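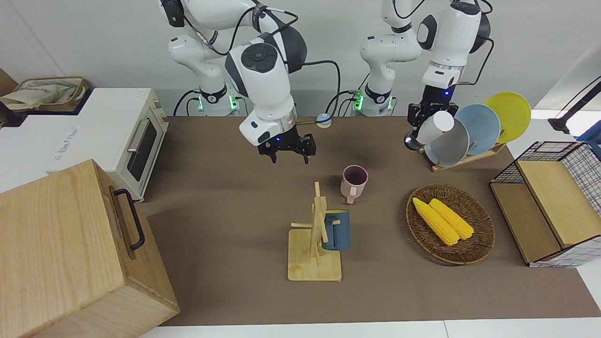
Home > Shop & Kitchen Tips > Bench Notes > Arms
Share 149 | Comments 17

Bench notes: keeping a two-arm kitchen cell happy

Quick one, typed between jobs. Ching-wen Wu asked me to write down what we do to the kitchen bench at Luo so she can stop asking me in the hallway. Mugs, plates, mug tree, corn, all that. Most of it applies to any pair of small arms on a table. Take what you want.

The mat first

Felt side up. Lint roller, every morning, both directions. Crumbs under a mug base will tip it just enough that the grasp comes in crooked and then you spend an hour blaming the calibration. Been there. If the mat creeps, four squares of rug tape at the corners, none in the middle (you'll never get it flat again).

Don't wash it. Sum-yee Liao washed one. It came back a different size.

Mark the spots for the props but mark them small. A pencil tick where the mug tree corner goes, another for the dish rack. Big tape crosses show up to the cameras and then you've got tape crosses in everything you record.

Cables

This is where the trouble is. Nine times out of ten a "bad arm" is a cable.

- Leave a loop at the wrist. A real loop, fist sized. Tight looks tidy and then the wrist turns all the way over and yanks the plug.
- Velcro straps, not zip ties. You will be undoing these weekly.
- Strap to the thick part of a link, never across a joint. Move the arm by hand thru its whole range after strapping. Slowly. Listen.
- Check where the cable goes into the base. Push each plug home with your thumb. Do it with the power off please.
- If a cable has a shiny patch, it's rubbing. Move it today.

Cheng-en Lau puts a dab of white paint pen on each plug and its socket so the marks line up when it's seated. Stole that, works great.

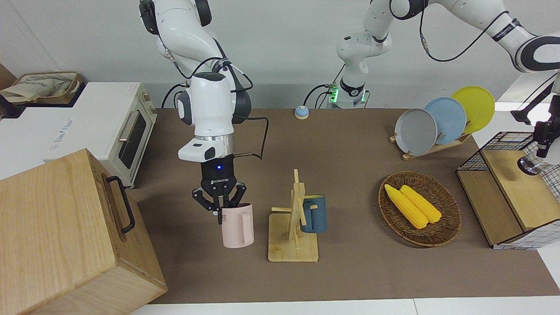

A spare wrist cable goes in the drawer, coiled loose, with the date on masking tape. Ours from Treltus last longer than the ones we made up ourselves, for what its worth. Homemade ones died at the crimp every time.

Gripper fingers

Wipe down with a barely damp cloth, then a dry one. No dish soap, leaves a film and glazed mugs slide right out. No alcohol on rubber pads unless the pad maker says it's fine.

Pads wear on the inside edge first, where they meet a rim. Run a fingernail down it. If you feel a step, swap both pads, both fingers. Swapping one gives you a gripper that closes off center and you'll chase that for days.

We log closes. Look at the pads every 1000, new ones at 4000 no matter how they look. The longest we ever got out of a set was past that and I'm not telling you, it was dumb and we broke a mug.

Finger screws: snug, dab of the removable blue threadlocker, paint line across the head. Line doesn't match up = it's moved.

Open and close it empty a few times before you start. Should sound the same both ways. Gritty going in, smooth going out, usually means something in the rail. Blow it out with a hand bulb. Canned air spits.

Stop button

Press it. Every single start of day, press it, watch both arms go dead, reset. Takes less time than reading this. Keep it where a hand lands on it without looking, and keep the props from drifting in front of it. Replace the battery on a schedule if yours is wireless, don't wait for the low warning.

Homing and the mug tree check

Warm up. Let the arms run their slow sweep before you trust any numbers, they settle a bit as the joints loosen up. Ekkachai Siriwan swears by a longer warm up in February when the room is cold and I think he's right.

Then the mug tree check:

1. Tree on its pencil ticks.
2. One arm slow to the highest peg, stop short.
3. Look from the side, then from the front. Both. People skip the front.
4. Same with the other arm, same peg.
5. If the two disagree, the tree moved or a base moved. Check the tree first, its cheaper.

Base bolts get a torque wrench once a month. Mark those with paint too. A base that's turned a hair at the bottom is way off by the time you get out to the fingers. 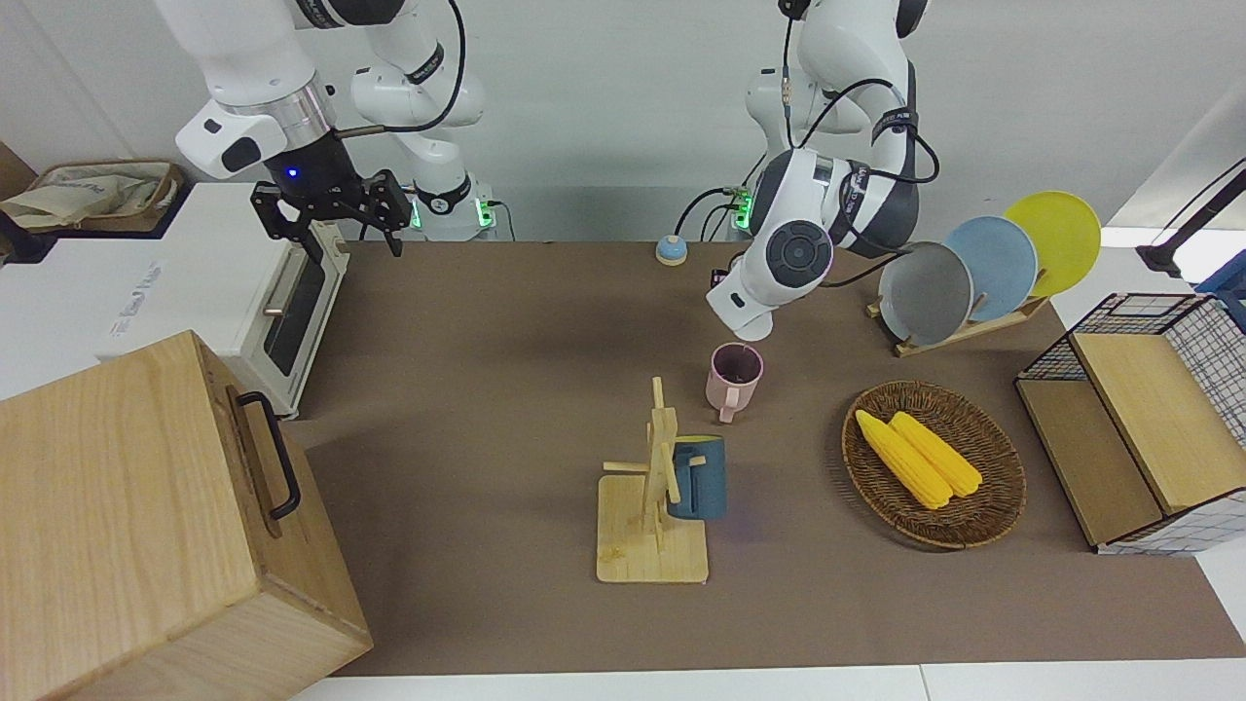 Do both arms have to be recalibrated if you only took one apart?

Redo the one you took apart, then run the mug tree check with both. If they agree at the peg, leave the other one alone. If they don't, do the pair. Write down which, either way. Shu-fen Cheung found a note from job 2807 that just said "calibrated" and it cost her an afternoon.

Props need care too

Mugs: handles get greasy from people's hands. Wash, dry all the way, back on the tree. A chip on a rim eats pads, toss the mug.

Pegs on the tree work loose. Wood glue, twist, overnight. Don't use hot glue, it lets go and then the peg spins when a handle drags on it.

Plate rack: push down on it. Any rock, sand the long foot, don't shim. Shims walk off.

Wicker stuff sheds little bits. Shake it out over the trash, not over the mat (hi Sum-yee). Snip any stray ends, they catch fingertips.

Oven door: if you have the arms pull on a door, check the hinge screws weekly. The handle screws too. They back out from the sideways tugging.

When a wrist joint acts up

Do it in this order. I've done it in other orders and regretted it.

1. Power off. Wait for the lights to go out, all of them.
2. Hold the forearm up with your free hand or a padded block. It will drop.
3. Wiggle the wrist. Play you can feel is mechanical, no play but jerky under power is more likely the cable.
4. Swap in the spare cable before you touch one screw.
5. Still bad? Cap off, screws into a muffin tin in the order they came out. Take a phone picture.
6. Look for dust, shavings, anything shiny. Wipe, don't scrape.
7. Cap on, screws crosswise, half tight, then all the way. 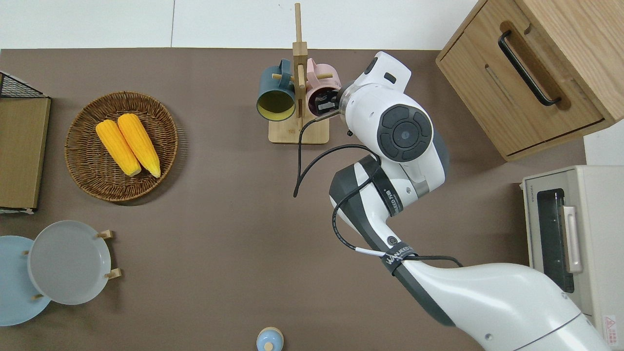

8. First run after a repair at the slowest speed you've got, hand on the stop. Nothing in the gripper. Then an empty mug. Then a peg.

If it fails twice, it goes back to Skunitz and we quit poking at it. Save the box it shipped in, foam too.

End of day

Arms to park. Fingers open, so the pads don't take a set. Props back on their ticks. Roller on the mat if you've got the energy. Write the close count on the sheet, the paper one by the door, even if the Candament log has it already.

Will add the bit on camera mounts when I get to it. Ching-wen, the rug tape is in the second drawer.

Updated 2026-09-01
Share 149 | Comments 17 | Print | Back to Bench Notes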